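How to descale a kettle without stinking out the kitchen

Print this page | E-mail this page to a friend

When we moved out to Gutbridge I had no idea what bore water does to a kettle. Back in Parkville the tap water was as soft as you like and I don't think I descaled anything in my life. Three months into Gutbridge my cuppa had white flakes floating on top, and the kettle was taking forever to boil. So I've had a fair bit of practice since, and I reckon I've got it down to a routine that anyone can do while the brekkie dishes are soaking!

First up, what to use. Everybody says vinegar, and vinegar does work, but the smell hangs around for days and so does the taste (my husband swore off tea for most of February). I've gone over to citric acid, the plain powder from the baking aisle. You want two heaped teaspoons for a normal kettle, three if it's really crusty.

Unplug the kettle and tip out whatever's in it. Give it a swish and shake out any loose bits. If yours has one of those little mesh filters in the spout, pull it out now and put it aside, it gets its own bath later on.

Fill the kettle to halfway, plug it back in and bring it to the boil. Switch it off at the wall, then add the powder a bit at a time, because it fizzes up and can come over the top if you dump it all in together. I learnt that one the hard way. Leave the lid open and walk off for 31 minutes. (I set the oven timer for 30 and by the time I've found my glasses it's 31.)
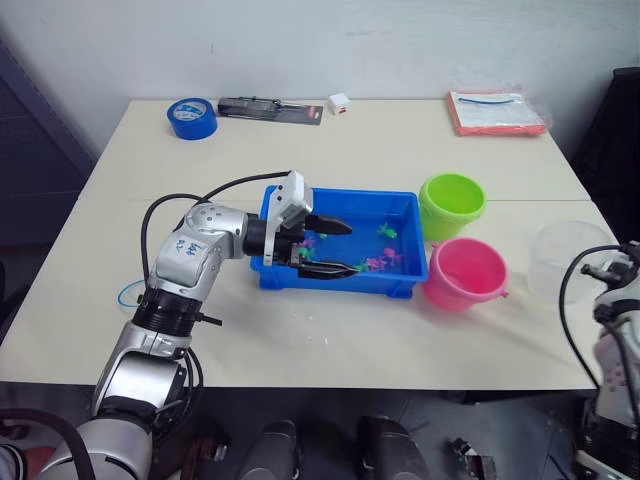 The filter is the fiddly bit, and I used to do it over the sink until I lost one down the plughole and had to ring Kong, the spare parts people, for another. It's part number 707 if you've got the same Cesero kettle as me, and they'll want that number. These days I work over a plastic tray, a blue one like you see in the photo, on a white table or bench if you've got one. Pop the filter in a mug with half a teaspoon of citric acid and hot water, give it ten minutes, then go over it gently with an old toothbrush with the tray underneath.

Back to the kettle. Pour the lot down the sink and have a look inside. If there's still a ring around the bottom, do it again with fresh powder, and don't go at it with steel wool. Once it's clean, rinse it three times, boil a full kettle of plain water and chuck that out too. Filter back in, and you're right to go.

I do ours every six weeks now. My neighbour Kwame Abubakari is on tank water and gets away with twice a year, lucky bloke.

Questions? Use the contact form | Copyright, all rights reserved | Back to top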